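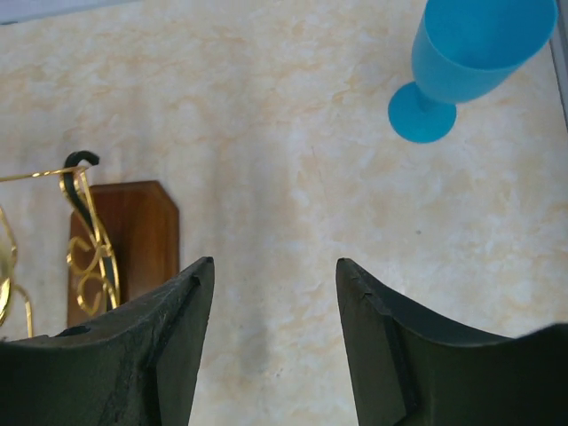 The Eide top in cream, with a blue goblet and the wooden block with golden metalwork.

Home Reviews Kitchen Living Storage Garden Contact
Search this site Enter keyword Go

Ernach Eide low table, marbled top – review

I bought the Eide to replace an oak coffee table that had picked up too many rings to be worth sanding again. It is sold by Darau, who as far as I can tell are the only shop carrying the full range, and it comes in two finishes. The cream is the one I have. There is a charcoal one as well, which I saw in the shop and didn't care for. I have had mine since March and use it every day, mostly for meals in front of the television, board games and piles of post.

Size and fit

It is 82 cm long and stands 51 cm high, a bit taller than most low tables. If you have a deep, low sofa you will notice the height. Mine is a firm one with a fairly high seat and the two go together well. You can eat from it without bending double, and I can write at it for half an hour before my back complains. Guests on the floor cushion find it slightly high for their elbows.

Measure your gap first. The website gives the size of the top without the edging strip, and the strip adds a little on every side. It isn't much, but I had planned to slide mine between a bookcase and the arm of the sofa, and it wouldn't go. It now sits in the middle of the room.

The top

This is what you are paying for, and I think it is good. The background is cream going on off-white, with veins of tan, beige and a light peach, and patches of a cooler grey-white between them. The veins run mostly the same way, in short broken streaks. They are stronger in some places than in others, and that helps a lot. The usual trouble with a marbled pattern is that it repeats, and once you have spotted the repeat you can't stop seeing it. I have looked for one on the Eide and not found it.

The colour is warmer than it looked on the website. On my screen it came up as nearly white with grey veins, and I had bought a grey lamp to go with it. In the room it leans towards peach, more so in the evening with the lamps on. I don't mind this now, but if you are trying to match cool greys you should see it in a shop before you order. The edging strip is grey, so there is something for other grey things to pick up, though next to the cream it looks a touch colder than I would have chosen.

Strong colours look very well on it. I have a bright blue goblet that I keep out, and it stands out clearly against the pale top. Wood is good too. A wooden block with golden metalwork on it has been on the table for some weeks now, and the tan in the veins goes with it nicely. Pale things are less successful. White plates disappear a bit, and a cream candle I had in the middle looked like part of the table.

One practical point about the pattern: it hides crumbs. I would call this an advantage on most days. Toast crumbs in particular are close enough to the tan that you can leave them until the evening without anybody remarking on it. It also hides small things you would like to find. I have lost a beige game counter on it in plain sight, more than once, and I now tip small pieces into a saucer before we start.

Putting it together

The box is heavy and the courier left it at the bottom of the stairs. One person can carry it up if they take the legs out first, and I would do that.

There are four legs and eight bolts, two to a leg, with a hex key in a bag taped inside the lid. The instructions are a single folded sheet with drawings and no words. They are clear enough apart from the second drawing, where the brackets are shown from underneath and it is hard to tell which way the longer side should point. It should point towards the middle of the table. I got one the wrong way round and had to undo it.

Put a blanket down and lay the top face down on it. Do all the bolts up loosely, then go round again and tighten them. If you tighten the first leg fully before starting the others, the last one won't line up. The hex key is short and hard on the fingers, so use your own if you have one.

After a fortnight mine had a small wobble. I tightened everything a quarter turn and it went away, and it hasn't come back. The feet don't adjust. On my floor, an old one with a dip in it, I needed a folded piece of card under one leg, and I think at this price there ought to be screw-in feet. The cheaper Irnell table my sister's household has came with them.

Daily use

Stains first, as that is why I got rid of the last one. Tea, coffee and red wine have all been spilled on it and all have wiped off with a damp cloth. The tea had been there overnight. Turmeric from a takeaway left a faint yellow mark which went after two goes with washing-up liquid. I haven't tried bleach and the care card says not to.

Heat I am less sure about. The card says to use a mat for anything from the oven, and I do. Mugs straight from the kettle have left nothing behind. I am not going to test it with a casserole.

Scratches are the weak spot. There are several fine ones near one end, where a heavy stoneware bowl with a rough base was pushed to and fro. You can't see them from above. You can see them if you crouch down and look across the top towards the window, and since I sit on the floor fairly often, I see them. Felt pads on the bottom of anything rough would be sensible from the first day. I put some on the bowl afterwards.

It is noisy. I hadn't thought about this before buying. Oak takes the sound out of a mug being put down and this doesn't. Dice are very loud on it. We play with a cloth over half the table now, which rather defeats the point of the pattern.

It also feels cold to the forearm first thing in the morning. By the time the heating has been on for a while you stop noticing.

The edging

I have mixed feelings about the grey strip. It protects the edge well and I have knocked it with the vacuum cleaner many times without a mark. But there is a thin line where the strip meets the top, and dirt gets in. Flour was the worst, and after that biscuit crumbs that had gone soft. A cloth goes straight over it. I use an old toothbrush every few weeks and it comes up clean, but it is a job I didn't have with the old table.

The corners are square enough to hurt. I have walked into one in the dark and would not have this in a room with a toddler.

Compared with the Irnell

The Irnell is the one most people will be weighing it up against, as the two stand side by side in the Darau shop. I have used the Irnell a fair amount at my sister's. It is lighter, easier to move, has the adjustable feet and costs a good deal less. Its marbling is grey on white and does repeat, quite plainly, along the long side. The top has worn dull in the place where the laptop goes. Hers is older than mine, so that may not be a fair test, but I would be surprised if the Eide went the same way.

If the table is going against a wall with a lamp and some books on it, I would buy the Irnell and keep the difference. If it is going in the middle of the room where you look down on it all day, the Eide is the better looking table and it feels more solid.

Delivery and returns

Darau gave me a morning slot and kept to it. The packing was card and paper with very little plastic. One of the legs had a chip near the top, small, on a side that faces inwards. I sent a photograph and they posted a new leg without asking for the old one back, so I now have a spare. I can't say how they would deal with a damaged top, as that would be a much bigger thing to send.

Things I would change

Adjustable feet. A longer hex key. The gap by the edging filled in somehow. The true outside measurements on the website.

Good points: the pattern, the height if your sofa suits it, wipes clean, solid once tightened.

Bad points: noisy, fine scratches, dirt along the edging, sharp corners, warmer in colour than the website shows.

Would I buy it again? Yes, in the same cream, though I would have waited to buy the lamp. It has been a better table for eating at than the oak one ever was, and I have stopped following people round with coasters. I'll add to this after the winter if the top has changed at all or the wobble has come back.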